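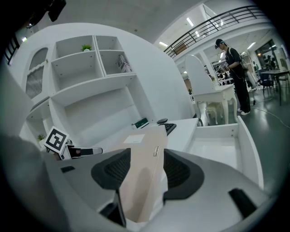
## Importing a customer list into Dakus

You need an account with the Editor role and your list saved as a CSV file. Spreadsheet files won't load, so export them first. One import can hold up to 2000 rows. Split longer lists and load the parts one after another.

### Prepare the file

1. Put the column names in the first row. Dakus looks for `name`, `email`, `town` and `ref`.
2. Save with UTF-8 encoding. Without it, names such as Čestmír Vaněk or Kristýna Kratochvíl come through with question marks in them.
3. Delete blank rows at the bottom.
4. Check that every `ref` is different. Two rows with the same `ref` are merged and the later one wins.

### Run the import

Open **Records > Import** and choose the file. The preview shows the first few rows. If everything has landed in one column, change the separator from comma to semicolon and press **Reload**.

Match each column to a field, then press **Test run**. Nothing is saved at this stage. The result looks like this:

```
rows read: 519
ready: 500
rejected: 19
```

Download the rejected rows, correct them and keep them for a second import. The `reason` column tells you what was wrong, usually a missing email address or a town that isn't in the town list. Lumov and Lirinville are in the list by default. Others are added under **Settings > Towns**.

Press **Import** when you are happy with the numbers.

### If it stops part way

Error 308 means the session ran out. Log in again and repeat the import with **Skip existing** ticked.

To remove a whole import, go to **Records > History**, pick the entry and choose **Undo**. This works until someone edits one of the records. After that you have to delete them by hand.

Lists exported from Vrabec have an extra column called `id2`. Set it to **Ignore**.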